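Stimamari Community Help
Robotics and Automation > Training Data > Simulation

Rejecting simulated demonstrations because of shadows on the work surface

Posted by Edit Veres
Wednesday, February 9, 2022

I coordinate the collection of demonstrations for a teaching laboratory. Our group is preparing examples for a learning system that will be asked to handle small objects on a table. All of the present work is done in simulation. An operator guides the arm by hand controller, the simulator records the joint positions and the views from each camera, and a second person reviews the recording before it is admitted to the training set.

Our target for this task is 200 accepted demonstrations. We have four operators and each of them has been given the same written procedure, which was adapted from the Nivdale guidance and which states that "the work surface must be evenly lit and clearly visible throughout." Reviewers have begun to interpret this sentence differently. In the close view, the shadow of the arm often covers a large part of the table. One reviewer rejects every such recording. Another accepts them all, on the grounds that the shadow belongs to the arm and moves with it.

I should be grateful for advice on the following points. First, should a recording be rejected when the arm's own shadow covers most of the table in one view? Second, would it be better to turn shadows off in the renderer for the whole collection? Third, if we do change the lighting at this stage, must the demonstrations already accepted be discarded?

Please note that the fixed overhead view is not affected to the same degree. The policy is trained on both views together.

3 replies

Amnuay Mahawong
Member

Turn the shadows off. It renders faster and the reviewers will have nothing to disagree about. We did so on a sorting task and the training curve looked fine to us.

Chathurika Navaratnam
Member, Simulation section

I would advise some caution about the reply above. Whether shadows may be turned off depends on where the policy will be used. If it will only ever be tested in the same simulator, with the same renderer settings, the choice matters little. If there is any plan to move it to a physical arm, a training set without shadows will leave out something that is present in every real camera view.

With regard to the third point, a change of lighting does not oblige you to discard earlier work. Provided that your simulator stores the full state at each step, the accepted demonstrations can be replayed under the new settings and the camera views rendered again. The actions remain the same and only the images are replaced. Before starting, please confirm two matters:

The stored state includes the pose of every movable object as well as the arm. Flexible items such as chains and cords are sometimes saved incompletely, and they may settle differently on replay.

The random seed for any texture or lighting variation is kept with the recording. Otherwise the replayed images cannot be matched to the reviewer's notes.

We replay a small batch first and compare the final object positions with those in the original log. Any recording that does not agree is set aside for a person to examine. For our own chain-handling task we allow a small difference in the position of the free links and none in the position of the part being grasped.

I cannot comment on the Nivdale wording, as our section does not use it.

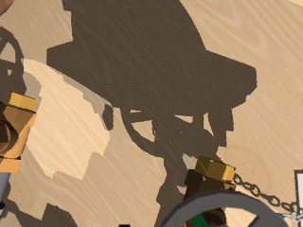
Meirion Landeg
Data Quality Coordinator, Jayasinghe Training Group
Community Moderator

The view attached to this reply is of the kind that causes the disagreement Ms. Veres describes, and our group would not reject a recording on account of it. The shadow across the wood is broad and dark, with hard, jagged edges. Even so, both of the gold-capped objects can be made out, and so can the chain running from the cap of the one on the right. A reviewer has enough in such a view to judge where these items stand.

Our review sheet no longer contains the phrase "evenly lit." It was replaced with the following text, which other groups are welcome to adopt:

A recording is accepted when the object to be handled, and the part of it to be grasped, can be identified in at least one camera view at every step from approach to release. Shadow cast by the arm is not in itself a reason for rejection. Shadow that hides the part to be grasped in all views is a reason for rejection and shall be entered under code 4.

The words "in at least one camera view" were added after some discussion. A close camera will always lose sight of something as the gripper moves in, and our earlier rule caused reviewers to reject recordings that were perfectly usable. Under the revised rule, 60 recordings that had been refused were returned to review, and almost all of them were admitted.

On the question of shadow edges, I would draw a distinction. Stepped or blocky edges usually point to a low shadow map resolution. They are a property of the renderer and not a fault of the operator, and no demonstration should be marked down for them. If the resolution can be raised without slowing the operator's display, it is worth doing. If it cannot, record at the present setting and raise it on replay, in the manner Ms. Navaratnam has set out. Our group does this with the Movus export tool, although any tool that restores the full state will serve.

I would further suggest that the direction of the light be varied between replays, within limits agreed in advance. A shadow that always falls on the same side for the same motion may be taken by the learning system as a cue — and the policy may then behave poorly when the light is moved. Please keep all versions of one demonstration on the same side of the split between training and validation. Placing them on both sides will make the validation score appear better than it is.

Finally, the two reviewers should be asked to grade the same batch independently under the new wording before the collection resumes. Where they differ, amend the wording and repeat.

Siu-ming Kao of our office maintains the review sheet and can supply a blank copy on request through the message function.

Marked as accepted by Edit Veres

Related topics
Storing object state for replay
Choosing a validation split when demonstrations are rendered more than once
Reviewer agreement on partially hidden objects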